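I moved the house phone off the old copper line in September and onto a SIP account, and I have now had long enough with it to write down what I set, what I changed, and what I would set differently. Most of what follows is configuration. If you want to know whether VoIP sounds good, it does, provided the network under it behaves.

## What is in the rack

The adapter is a Zeltell two-port unit. Port 1 feeds the existing house wiring, which I disconnected from the outside line at the demarcation box before plugging anything in. Do that first. An adapter that puts ring voltage onto a line that is still attached to the phone company's equipment can be damaged, and so can theirs. Port 2 goes to a single desk phone in the office with its own number.

Service comes from Sondlow, on the pay-per-minute plan. I looked at the flat plan and did the arithmetic against my last bill from the phone company in Brakelville. I used 307 minutes in my heaviest month. The flat plan only wins if you talk a good deal more than that.

The router is a plain box running open firmware with two VLANs, one for voice and one for everything else. The voice VLAN holds the adapter and nothing more.

## Registration

I began with the defaults, which had the adapter registering over UDP on port 5060 with an expiry of one hour. Outbound calls worked. Inbound calls worked for a few minutes after each reboot and then went straight to voicemail.

The cause was the NAT table. The router dropped idle UDP mappings well before the adapter sent anything to refresh them, so the provider's INVITE arrived at a closed port. There are three ways to handle this:

- Shorten the registration interval.
- Turn on keep-alive packets.
- Move signaling to TCP or TLS.

I did the second and then the third. Keep-alives fixed the inbound problem the same evening. A week later I moved to TLS, mostly to get off port 5060, which attracts scanners. With UDP and a loose firewall rule I had been getting ghost calls at 3 a.m., where the phone rings and there is no one on the line. Those come from scanners sending an INVITE directly to the adapter. The relevant setting is usually worded as "accept calls only from registrar" or "validate inbound user ID." On the Zeltell it is under the line page, near the bottom, and it ships switched off. Turn it on even if you use TLS.

SIP ALG on the router should be off. Mine was off already. On the router the cable company supplied it was on, and the checkbox to disable it did not survive a reboot, which is one reason that router is in a drawer.

## Codecs

I set G.711 µ-law as first choice on both ports and removed everything else except G.722 on port 2. A G.711 call takes less than 100 kbit/s in each direction with overhead, and my uplink can carry many of those. Compressed codecs made sense when uplinks were small. On a current line they save bandwidth nobody needs and make hold music worse.

G.722 only helps when both ends support it and every carrier in between passes it through. In practice that has meant calls between my desk phone and the softphone on my laptop, both registered to the same provider. It does sound better. Calls to ordinary numbers come back as G.711 regardless.

Packetization time stays at 20 ms. I tried 30 ms to see if it reduced the packet count enough to matter. It did not, and one conference bridge stopped hearing me.

## Jitter and the uplink

The first real complaint in the house was that voices "chopped" in the evening. Download was fine. The trouble was on upload, where the nightly backup filled the modem's buffer and each voice packet waited behind a long queue of file data.

I enabled queue management on the WAN interface and set the shaped rate a little under the measured uplink. I also mark voice packets with DSCP EF, although the marking is only honored as far as my own router. Before the change, round-trip time to the provider under load went past 200 ms. After it, the number under load is close enough to the idle number that I stopped measuring.

If you do only one thing from this post, do that one. A better adapter will not fix a full buffer.

The jitter buffer on the adapter is set to adaptive. A fixed buffer is predictable but you have to pick a number, and any number big enough for a bad evening adds delay to every good morning.

## Dial plan

The default plan waited four seconds after the last digit before dialing, for every call. People in the house assumed the phone was broken and hung up. A proper plan matches fixed-length numbers at once:

```
(911|933|[2-9]xxxxxx|1[2-9]xx[2-9]xxxxxx|[2-9]xx[2-9]xxxxxx|011x.)
```

There is a conflict in it. A seven-digit local pattern is a prefix of the ten-digit one, so the adapter still has to wait after the seventh digit to see whether more are coming. I eventually removed the seven-digit pattern and told everyone to dial the area code. The wait is gone.

International calls still time out at the end, as they must, the length being variable. I also capped those by setting a low balance limit on the account and disabling the destinations I will never call. Toll fraud on a stolen SIP password is expensive and fast.

933 is the test number that reads back the registered emergency address, where the provider supports it. Sondlow does. Call it after you set the address, and again whenever you move. Mine read back the wrong unit number the first time because the form had put it in a field the carrier ignores.

## Fax

I send perhaps one fax a year and wanted to know whether the old machine would still work. T.38 was offered and negotiated properly in the SDP, and then the transfer failed on the second page. Falling back to G.711 passthrough, with echo cancellation off and the machine limited to 9600 bps, gave clean pages. I left port 2 with a dial prefix that applies those settings, so voice calls are not affected.

## Power

Copper carried its own power. The adapter, the router and the modem do not. I put all three on a small UPS and pulled the plug to see. The phones stayed up for the whole of dinner and part of a movie, and then I got bored. The modem draws more than the other two put together. Cordless base stations need backup as well, or you will have a working dial tone with no handset that can reach it. I keep one corded phone on port 1 for that reason.

## Logs

The adapter sends syslog to a small server in the office closet. One ordinary week came to 2,256 lines, nearly all of them registration refreshes. I filter those out and keep the rest. The remaining lines are call setup, call teardown, and the end-of-call statistics, which include packets sent, packets lost, and the jitter maximum.

The statistics are worth keeping. When somebody says a call was bad, I can look at the loss figure and tell whether the fault was on my side of the provider. So far the bad calls with clean statistics have all been to cell phones.

The log file rotates at 4,000 lines. I picked that so a full file would still open quickly in a text editor on the laptop. 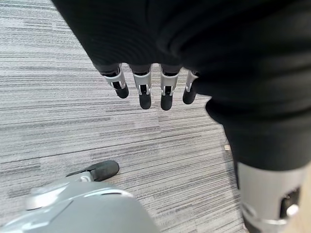 *Four fingers, tips down, under a dark cuff.*

## Porting the number

I left the port for last, with a temporary number on the account while I tested. The request was rejected once. The service address on the form has to match the phone company's record exactly, and theirs still had an abbreviation from a bill format they no longer use. Ask for the customer service record before filing, and copy from it character by character.

Do not cancel the old service yourself. The port cancels it. If you cancel first, the number may go back into the pool and there is nothing left to port.

If your internet comes from the same company over the same pair, ask what happens to it when the voice line closes. Mine is cable, so the question did not come up.

Caller ID name took longer than the number. For several days outgoing calls showed only the city and state. The name is looked up by the receiving carrier from a database, and each carrier refreshes its copy on its own schedule. There is no setting on the adapter that changes this, though there is a field that looks as if it should.

## Still open

Message waiting indication works on the desk phone but not on the cordless base. The base wants a voltage signal and the adapter sends FSK. There is a setting for it on port 1 that I have not tried yet, as it requires a reboot and the phone has been in use.

I also want to test a Subramaniam adapter on port 2's number. Its manual lists separate gain controls for transmit and receive at each port, and the Zeltell applies one pair to both. My desk phone is quiet and the house phones are not, so at present I have the gain set halfway between, and I turn the desk phone up when I need to.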